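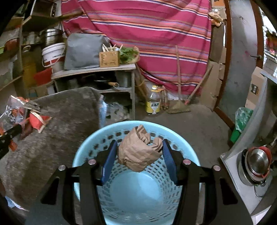
Flonimdale, Monday, March 31, 2025

Re: [Pandorora] paper in the food caddy?

Precious Sison wrote:

> Hello all, fairly new here so sorry if this has been done to death.
> We've moved to Lagman Road from a place where everything went in
> one bin, and I'm baffled. The leaflet says "clean paper and card" in the
> recycling and "food-soiled paper" in the food caddy, but what about
> the in-between stuff? Bread bags with a bit of flour in, the bag the
> pasties came home in, kitchen roll. Also, does anyone's caddy NOT
> stink by the end of the week? Ours is a Cadik and the lid doesn't seem
> to do much. I'm tempted to give up and put the lot in general waste.
> Precious

Hi Precious, and welcome! Please don't give up, it really does get easier, and I say that as someone who sulked about the caddies for most of the first year.

On the in-between paper, my rule is to look for grease. A bread bag with a bit of flour in the bottom gets shaken out over the sink and goes in with the paper. A pasty bag with a great see-through patch on it goes in the food caddy, torn up small so it doesn't take over. If only half of it is greasy I tear it down the middle and put each half where it belongs, which my sister thinks is the saddest thing she has ever seen a grown woman do. Kitchen roll goes in the caddy if it's been used on food, and in the ordinary bin if it's been anywhere near bleach or spray cleaner.

The one that catches everybody out is the bag with a little window in it. The window is normally plastic film and it has to come out first. Some of the bakery ones peel off beautifully, others bring half the bag with them and you end up swearing. And check the inside of any bag that feels a bit slippery, because there may be a coating on it. If it tears with a clean shiny edge and you can see a skin, I put it in general waste and don't fret.

Crisp packets and sweet wrappers, before you ask: not in the recycling, however clean. They can go to the soft plastics box by the shop doors if you can be bothered to save them up. I keep mine in a carrier on the back of the larder door and take it down when it starts falling on people.

Before any of it goes anywhere, though, use the bags again! I hardly ever throw out a plain brown one the first time. They're brilliant for ripening pears, for keeping mushrooms (much better than the plastic tub, they don't go slimy), for storing saved seed, and for lining the caddy itself. I had runner beans hanging in one from the shed roof all winter and they're going in during April, frost permitting. Crumpled up they're good for drying out wet boots as well, if you've run out of newspaper like the rest of the world.

Now, the smell. We've got a Cadik too and I agree about the lid – it's the clip, it doesn't pull down evenly. I've got ours wedged with a folded bit of card at the hinge and it shuts much better. But the bigger thing is damp. Let the teabags drain before they go in, don't tip the end of the soup in on top, and put a sheet of scrunched-up paper in the bottom under the liner to catch the drips. Anything fishy I wrap and keep in the freezer until the night before collection. It sounds mad until you've had prawn shells in there over a warm weekend.

I empty ours every two days into the big outside one, and every time I do I give it a quick wash with hot water and leave it upside down on the drainer for 15 minutes. If I miss a turn I know all about it. Bicarb in the bottom helps a bit. Lemon peel doesn't, whatever my mother says, it just smells of lemon AND old potatoes.

The other thing that made a difference for us was having somewhere for dry paper upstairs. We used to have one bin in the kitchen and that was that, so every envelope and till receipt from the bedrooms ended up mixed in with cotton wool and goodness knows what. We've now got three little wastepaper baskets dotted about, and they're paper only. The cheap plastic kind with slots in the sides are fine for this as there's nothing wet going in. (Receipts, by the way, the shiny sort, are meant to go in general waste. I keep forgetting.)

If you've still got the leaflet, ignore the picture on the back with the pizza box. It shows the whole box going in with the card and the collectors left ours behind, with a sticker on. Tear off the clean lid for recycling and put the cheesy bit in the food waste.

There was a long thread on all this a while ago, and if you go into the archive and look up message 1019 you'll find a list of what goes where on our side of Flonimdale. It's a bit out of date on cartons – they take those now, rinsed and squashed – but the rest still holds.

Does anybody have a spare Cadik lid, while we're at it? Ours won't last the summer and I'd rather not buy the whole caddy again. I can swap it for rhubarb.

Jocelyn Dizon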